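ロボットアームキット「スキルニブラ」のしくみ

スキルニブラ(Skirnivura)は、机の上で使うロボットアームのキットです。イディダル(Ididar)社が学校や研究室に向けて販売しています。アームは2本で1組です。人の右手と左手のように、2本を組み合わせて作業をさせます。

アームの部品
アームは「リンク」と「関節」からできています。リンクは人の骨にあたる、曲がらない部分です。関節にはモーターが入っていて、リンクの角度を変えます。モーターには、電気を送る線と命令を送る線がつながっています。線は関節が曲がっても引っぱられないように、少し長めにとってあります。

アームの先には「グリッパー」がつきます。2本の指を開いたり閉じたりして、物をはさむ部品です。指が細いので、ペンのような細長い物に向いています。反対に、ボールのように丸くて大きい物は苦手です。

台とフレーム
アームは、アルミのフレームに固定します。固定がゆるいと、アームが動いたときに根もとがずれ、指先の位置も変わってしまいます。説明書では、使用時間が100時間になるたびにネジを確かめるよう決めています。

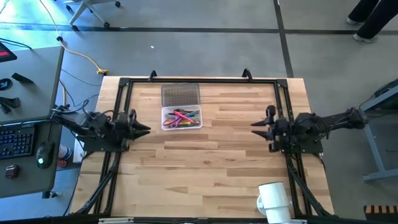

作業台と2本のアーム。間にあるのは、カラーペンの入った透明なケースと、仕切りのついた透明なトレー。

ペンをつかむまで
ペンを1本つかむ作業は、次の5段階に分けられます。
1 ペンの位置と向きを調べる
2 グリッパーをペンの真上に動かす
3 指を開いて下ろす
4 指を閉じる
5 持ち上げる

人はこれを考えずに行いますが、ロボットには段階ごとに命令が必要です。ペンが重なって入っていると、1の段階がむずかしくなります。下のペンの一部がかくれて、向きを計算しにくいためです。

動きの教え方
動きの命令は、付属のソフト「メルニク(Melnyk)」で作ります。1つの動作に記録できる点は最大2000個です。点の数が多いほど細かい動きになりますが、データも大きくなります。設計を担当したカルティケヤン・ベンカタラマンさんは、「最初は少ない点で動かし、足りないところに点を加えてください」と説明しています。

使うときの注意
アームが動いている間は、フレームの中に手を入れてはいけません。設定を変えるときは、先に電源を切ります。組み立ては大人といっしょに行ってください。

交換用の指とケーブルは、ドロシシックス(Drosisix)の部品カタログにのっています。次の改良版は11月に出る予定です。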